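Every spring my inbox fills up with people who have stopped buying things. They are doing a no-spend month, usually April, and they would like me to know how calm they feel. I did one too, and I came out of it doubting nearly everything I had read going in.

The usual claim is that 30 days without shopping resets you. My own records say something duller. In March I spent 792 dollars on things that were not rent, food, or the car. In April I spent 26. In May I spent more than I had in March, because the shoes, the haircut, and the birthday gifts had all been waiting at the door. The money took a month off and then went where it was always going. 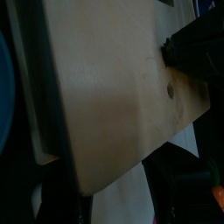
So does a no-spend month save any money? A little, if you were buying things you would have forgotten wanting by the time it ended, and close to none if you were buying things you needed anyway.

My friend Kumiko Imai thinks I am being sour about this. She did the same April and says she put away 300 dollars, and I believe her. She also canceled two subscriptions that month, and when we sat down with her statements, the subscriptions and a skipped trip to see her sister covered nearly all of it. You can cancel a subscription on any Tuesday you like. It takes a phone call and some patience with the hold music.

What bothers me more is how quickly not buying became something to buy. There are planners for it now, and stickers, and a paid course that a cousin of mine was talked into.
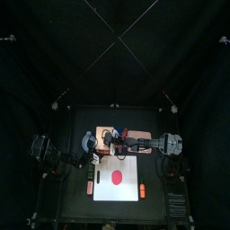

She finished two of its lessons. The first asked her to write a letter to her wallet. The second sold her on the advanced course – at a discount, if she signed up before the weekend.

I don't doubt that some people get something out of a month like this. If you have never looked at where your paycheck goes, a strict rule will make you look, and that may be worth the bother. But looking is free, and you can do it while still getting your hair cut. I keep a plain list on the fridge now, with the price next to each thing I want. Some of it gets bought. The good kettle has been on there since summer, and I still can't decide whether I want it or have just gotten used to reading the word.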